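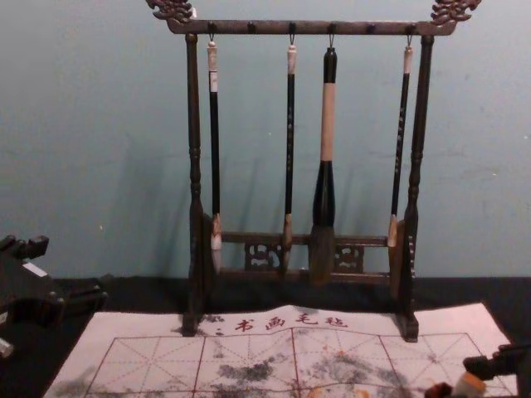

Joonas wants to know if a robot can paint with a brush as well as a kid can. Good question! Not yet — ours, called Druka, is still learning.

How does it work? Motors in the joints. Each joint turns a tiny bit, the computer adds it all up. One brush stroke — 30 small moves. Press to hard and you get a blot. To light, no line at all.

Fat brush = big bushy tip, wide lines. Skinny brush = thin ones. Squares on the mat help with size.

Try it! Arm stiff, bend only your elbow. Draw a box. Tricky, right?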